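Drodar two-arm recording kit, after 1,404 examples

We bought the kit in April for teaching our sorting model to handle small electrical parts. Knut Oltmanns did most of the recording, I checked the files.

Wrist cameras

They are the best part of the kit. Small print is sharp when the part lies close.
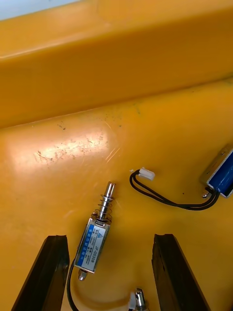
Solenoid JF-0530B, fingers open.

Thin wires are also clear, even where they cross. 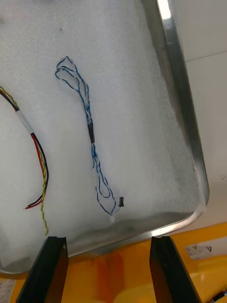 Blue harness on the foam, seen from the wrist.

The table camera is weaker. For harnesses I would not label from it alone.
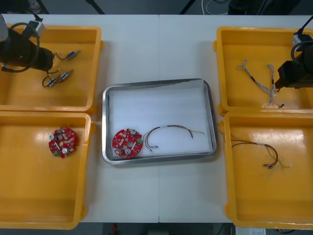 Software

Saving is quick, but 36 examples had lost one camera — support answered after 3 days.
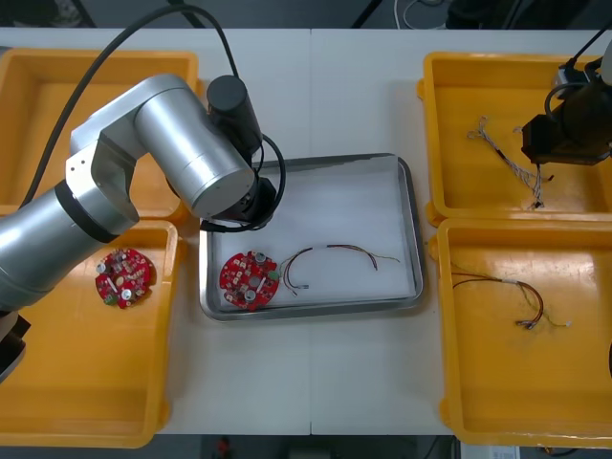 Our model learns best when the start positions differ, and the kit gives no help with this. You must plan it yourself. With a round red board in the metal tray and another in the lower-left one, the note should say which board is meant, and the note field is too short for it.

Four stars from me.

Sieglinde Lindemann, Sirndale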